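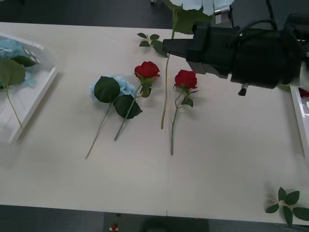
The gripper with a hydrangea in it, two more still to pick up or already in the tray.

2 May 2020

I have had the Loster kit from Inmont on my bench for 2 weeks now, and a few people asked what I think of it. The short answer is that I like the gripper and don't much like the software.

The kit is an add-on for an arm you already own. You get the gripper, a mounting plate, the cable and a license for their control program. I paid $488 plus shipping. There is a bigger package for $2,000 with a camera and phone support, and I skipped it.

I tested it on artificial flowers. My friend Samran Wiriya sells silk arrangements under the name Ruangrit and wanted to know if a machine could sort her stems. Flowers are a fair test, I think. The heads are soft and wide, the stems are thin, and the leaves get in the way of everything.

Hydrangeas went better than I expected. The fingers close under the bloom, and the leaves fold back without much trouble. Roses are harder. The stem is narrow, and if two of them lie side by side the gripper tends to nudge the second one while it picks up the first. Loose leaf sprigs are the worst of the lot. I gave up on those and moved them by hand.

I logged 113 picks on the last evening and quit when the program froze. It froze twice that week. Restarting means homing the arm again, and the manual spends one paragraph on it. The manual also has the wrong bolt size for the plate. Inmont answered my email the next day with the right one, so credit for that.

I tried the Brellolside gripper last year and returned it. It crushed petals at its lowest setting. The Loster has a much lighter touch, and you can change the force in the middle of a run.

Samran is not buying one yet. I am keeping mine, and I'll try it on dried flowers next.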